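Drimemdale Sound Library — README

What's in the box

The Drimemdale Sound Library is a collection of field recordings and spoken notes from one valley, made by people who live in it or walk through it often. You'll find becks in spate, sheep being called down, the Friday market setting up before it gets light, rain on every sort of roof we could stand under, and a lot of gates. We love gates. No two of them close the same way, and once you start listening for it you'll never walk a footpath in peace again!

There are 300 recordings in the present release. Most are short, and 40 of them come with a spoken note in which the recordist talks about the place and why they stopped there.

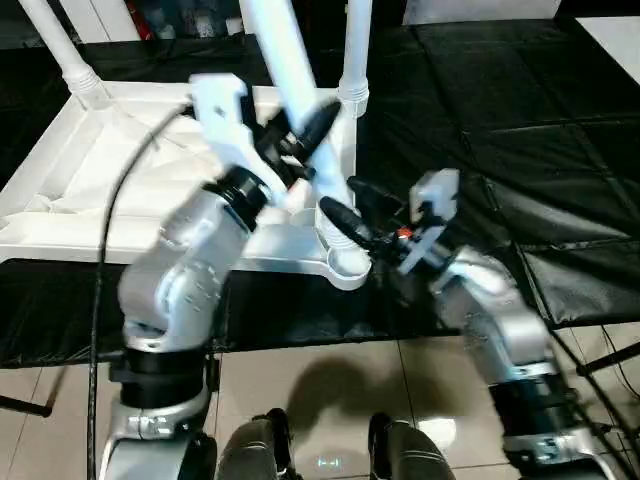

Photo: Elżbieta Jakubowski

How the files are laid out

Everything sits in one of these folders:

water/ becks, gutters, the weir at Dumlow, troughs filling
weather/ wind, rain, hail, thaw
work/ walling, shearing, market, workshops
voices/ spoken notes and sheep calls
gates/ gates

File names run place, subject, take number, all in lower case with hyphens between, so dumlow-weir-03.wav is the third take at the weir. Older files used underscores. Samuele D'Amico renamed the lot in January and kept a list of old names against new ones in renames.csv, so if your project points at something that has vanished, look there first.

The index is catalogue.csv. Its columns are:

file: the name, with folder
place: nearest named place, spelled as on the parish map
recordist: initials, explained in people.txt
kit: recorder and microphone, where we know them
wind: none, light, strong, or ruined
notes: anything else worth saying

Please don't skip the notes column. It is easily the best part. Ruth Bedoya's entries for the thaw recordings are worth reading even if you never play a single file.

Formats

WAV, stereo, 48 kHz, 24 bit. A few early recordings in voices/ are mono and were made on a phone. We kept them because the talk is so good, and they are marked "phone" in the kit column. Nothing has been put through noise reduction. Levels have been raised on the quietest files, and where that was done the notes give the amount in dB. 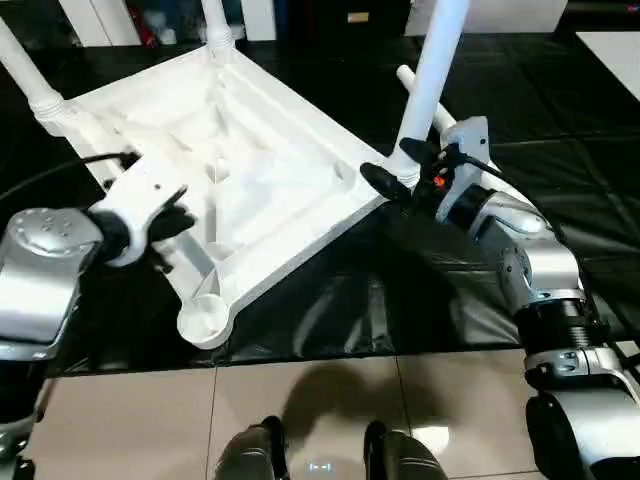 White plastic chair, upside down.

Using the recordings

You can use anything outside voices/ for whatever you like, including paid work, as long as you credit "Drimemdale Sound Library" and the recordist. The voices/ folder is for listening, teaching and non-commercial work only, and please don't cut the speakers' words into new sentences. They are our neighbours.

If you make something, send it to us. Amedeo Russo built a whole dance piece out of the water folder and we have played it far too many times.

Known problems

Some place names are still wrong. "Upper Monti barn" and "Monti barn" are the same building.
The hail recordings clip. Hail is loud — much louder than any of us had allowed for.
Two of the dawn files have an aeroplane in them from start to finish. They are kept for the curlew underneath.
Times in the notes column are clock time, with no correction for summer.

What we'd love next: thuds, creaks and screw threads

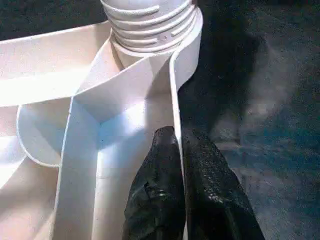
The work folder is thin on small indoor sounds, and we'd be thrilled to have more. Kettles, drawers, tins of nails, the pantry door that sticks — anything you handle every day without listening to it. Hard plastic is a lovely place to begin. A neck with raised threads going round it, like the white one here, can be stroked with a fingernail across the ridges or along them, and the two ought to make very different recordings. Get the microphone close, closer than feels sensible, and leave a good stretch of silence at each end so we have the sound of the room too.

Sending us something

Put your file in the incoming folder with a line for the catalogue. If spreadsheets make you miserable, write the details in an email and Ubaldo Villa will type them in. Say where you were, what you used and what the wind was doing. Uploads over 200 MB tend to fail, so split long takes and number the parts.

Tell anyone you're recording what it is for, and get a yes before you send it. Dogs are exempt.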